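Coudre un plaid polaire à bords francs sans machine

Je fais des plaids en polaire depuis que j'ai raté mon premier ourlet à la machine (une catastrophe, ça gondolait de partout), et je n'ai jamais repris la méthode classique. Le point de feston à la main, c'est lent, mais on peut le faire devant un film, et le bord reste souple. Plusieurs d'entre vous m'ont demandé comment je m'y prends, alors je pose tout ici.

Ce qu'il vous faut

De la polaire, évidemment. J'achète la mienne chez Orkura, la qualité qu'ils appellent Nendton, parce qu'elle bouloche moins que celle que je prenais avant. Il en existe une plus fine, la Mok, très bien pour une écharpe mais trop molle pour un plaid, elle se tord sous le fil. Pour un plaid de canapé je coupe un carré de 108 cm de côté. Prévoyez aussi du coton à broder assez épais, une aiguille à laine à pointe fine, une craie de tailleur, une grande règle et de bons ciseaux. Un cutter rotatif, si vous en avez un, c'est le bonheur !

Couper droit

Ne lavez pas la polaire avant, elle ne rétrécit pratiquement pas. Par contre, enlevez les lisières : elles sont souvent plus raides que le reste et parfois percées de petits trous. Étalez le tissu à plat, sans tirer. La polaire s'étire davantage dans la largeur, et si vous la tendez en coupant, vous aurez une vague à l'arrivée. Tracez à la craie sur l'envers.

Pour trouver l'envers, tirez doucement sur un bord coupé dans la largeur : en général il s'enroule vers l'endroit. Marquez-le d'une croix, vous me remercierez plus tard.

Les coins, je les arrondis avec une soucoupe. On peut les garder carrés, mais le feston y est plus pénible à faire et ils finissent par rebiquer.

Le point de feston

Tracez une ligne à 1 cm du bord, tout autour. Elle partira au lavage. Coupez une aiguillée de la longueur de votre bras, pas plus, sinon elle s'emmêle et on s'énerve.

Piquez de l'envers vers l'endroit sur la ligne, en laissant dépasser un bout de fil que vous cacherez ensuite. Passez le fil par-dessus le bord, repiquez au même endroit et glissez l'aiguille dans la boucle avant de serrer. Le premier point est fait. Pour les suivants, décalez-vous de 8 mm vers la droite (ou la gauche, selon votre main), piquez sur la ligne et ressortez derrière le bord en passant dans la boucle. On tire vers le haut, doucement, jusqu'à ce que le fil se couche sur la tranche. Si la tranche se plisse, c'est trop serré.

Dans les arrondis, je resserre l'écart au bord de la ligne et je laisse les points s'ouvrir en éventail vers l'extérieur.

Pour changer de fil, arrêtez l'ancien par 2 petits points sur l'envers et repartez dans la dernière boucle. J'utilise le coton Trornton, qui glisse bien et ne peluche pas.

L'entretien

Lavage à froid, sur l'envers, sans adoucissant. Séchage à plat ou sur un fil, jamais de fer. Le rose pâle demande un peu plus d'attention : lavez-le avec du blanc, ou tout seul.
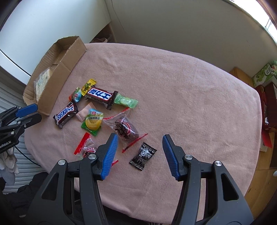

Une lectrice m'écrit que chez elle le feston se détend au bout de quelques lavages, surtout dans les coins, et qu'elle a réglé le problème en doublant un point sur quatre. Je n'y avais jamais pensé ! J'ai essayé sur une chute et ça tient très bien, même si on voit un peu la surépaisseur avec un coton foncé. Sur du ton sur ton, allez-y.

Pour les chutes, gardez les bandes de plus de 10 cm de large, on en tire des lingettes ou un petit bonnet. Le patron du bonnet arrive en mars, il me reste à refaire la taille enfant.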